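Week 6 handout: Testimonials, ratings and the claim that "people love it"

Reading for Thursday: the two survey forms in the course folder and the Dastargate brochure. Bring a marked-up copy of the brochure. If you don't have one, share.

Where we left off

Last week we looked at averages and how much they can hide. This week the numbers get softer. Most of what you'll be shown in a sales meeting, a grant pitch or a town newsletter is a satisfaction figure, and satisfaction figures are about the easiest numbers in the world to produce. I'd like you to leave this room slightly harder to impress.

1. Who got asked

Take the Groloten mattress survey. The ad says 686 of 687 owners would buy again. My first reaction was that someone had made a typing error, and my second was to look for the method note, which is on the back of the warranty card in gray type. The survey went to owners who had registered the product and were still on the mailing list a year later. People who returned the mattress were dropped from the list on the day of the refund.

So the figure tells us that people who kept the thing were glad they kept it. I don't doubt that. I do doubt that it says much to somebody standing in a store with a credit card out.

Write this down: before you read the result, find out how a person got into the sample and how a person could fall out of it. The second half gets skipped all the time.

2. What they were asked

Terken runs a bus service and prints its rider scores on the back of the seats. The question was "How satisfied were you with your journey today?" and the choices were: satisfied, very satisfied, extremely satisfied, not satisfied. Three doors out of four lead to the same room. A rider who felt nothing in particular has to pick somewhere to stand, and most of them will pick "satisfied" and go back to their phone.

Also note when it was asked. The forms were handed out at the terminal, to people who had arrived. Anyone who gave up waiting at the stop and called a cab was never given a form.

The company says the question has been used for years and that changing it would spoil the comparison. You will hear this argument a lot. It has something to it, but a bad question asked the same way every year gives you a steady line and not much else.

3. Scores with a ceiling

The Wike language school gives every course a score out of 100 and has never published one under 90. I asked how the score is built and got a cheerful paragraph about passion. Later I got hold of the form. Attendance at the final class counts for nearly half, and students who miss the final class don't count against it, they just vanish.

A scale that never uses its lower end is a short scale with a long ruler painted on it. When you meet one, ask what the worst score ever given was and what had to go wrong to earn it. If there is no answer, treat the score as decoration.

4. The Dastargate brochure

This is the one for class. It claims "up to 300 happy families" in its first season. Spend a minute with "up to". Zero is up to 300. So is 12. The brochure also has quotes with first initials only, no places, and the same odd comma before "and" in every one of them. I'm not saying they were all written at one desk – I have no way of knowing – but I'd want to see the letters.

There is a fair point on the other side. Small businesses can't run proper surveys, and some of them do have customers who like them very much. A handful of real names with real complaints mixed in would persuade me more than the 300. I have yet to see a brochure try it.

5. What counts as decent evidence, then

Fewer things than you'd hope. Repeat purchase is better than stated intent, provided people could go elsewhere. Complaints are useful if the complaint line is easy to find. Refund rates are good and almost never offered. A low response rate isn't fatal, but a response rate that nobody will tell you should worry you.

I'm also suspicious of the fashion for replacing surveys with online star ratings. They have the same holes plus a few new ones, and we get to those in October.

For Thursday

Pick one claim in the brochure. Write half a page: what was probably counted, who could not have been counted, and one question you'd put to the company in writing. Don't tell me the claim is false unless you can show it. "I can't tell from this" is a full answer, and on some of these pages it's the only one I would accept.

Late work loses a grade, same as before.
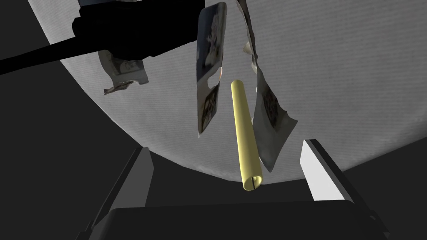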